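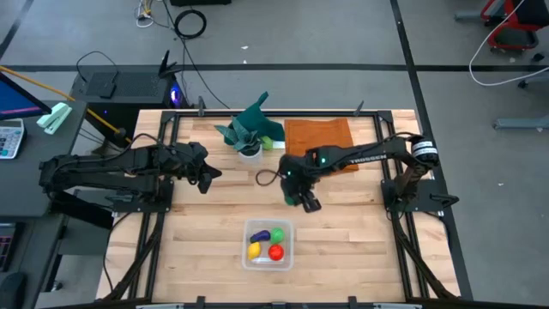
Butcher block: a tabletop made from lots of small pieces

A butcher block is a thick slab of wood made by gluing many strips together. You might have one at home as a worktop, a table or a chopping board. Look at it closely and you can often see the lines where one strip stops and the next begins.

Why is it called that?

Long ago, butchers cut meat on a slice of tree trunk. It was heavy and strong, but a round slice of trunk has a problem. As the wood dries out it shrinks, and big cracks open up from the middle. Bits of meat get into the cracks and they are very hard to clean.

So people began to cut the wood into smaller pieces, dry them first and then glue them side by side. The new blocks cracked far less, and they could be made in any size.

Which trees are used?

Most butcher block comes from hardwood trees such as maple, beech, oak and birch. These trees lose their leaves in winter. Maple and beech give a pale top, and walnut gives a dark brown one. Pine is softer, so a knife or a dropped pan will dent it more easily.

How is one made?

At the Oleck workshop in Sevside, planks arrive from the sawmill and are stacked with gaps between them so that air can move through. Then they go into a kiln, a big warm room that dries the wood slowly. If wood is dried too fast it bends and splits.

When the planks are dry, a saw cuts them into strips. The strips are turned on their sides, brushed with glue and squeezed together with clamps. The clamps at Oleck stay on for 14 hours. After that the slab is sanded, first with rough paper and then with smooth, and the corners are rounded off.

The last job is oil. It soaks into the wood and helps to keep water out. The workshop gives every new table 2 coats and leaves it to dry between them.

Does the wood move?

Yes, a little. Wood takes in water from damp air and gets slightly wider. In dry air it gives the water back and shrinks. A table maker has to leave room for this. If the top is screwed down too tightly to the legs, it can split — even a very thick one.

Looking after it

Wipe up spills soon, because water left standing can leave a dark mark. Put a mat under hot pans. Wash the top with a damp cloth and a drop of washing-up liquid, then dry it. Never soak it.

Small scratches can be sanded away by a grown-up and the patch oiled again. A plastic or stone top is much harder to mend.

If a plant pot lives on the table, stand it on a saucer. Pots often have holes in the bottom and the water has to go somewhere.

Words to know

Grain: the pattern of lines in wood, made as the tree grows.
Hardwood: wood from broad-leaved trees such as oak and beech.
Kiln: a heated room or oven used for drying.
Clamp: a tool that holds things tightly together.

Page last checked 2/22/23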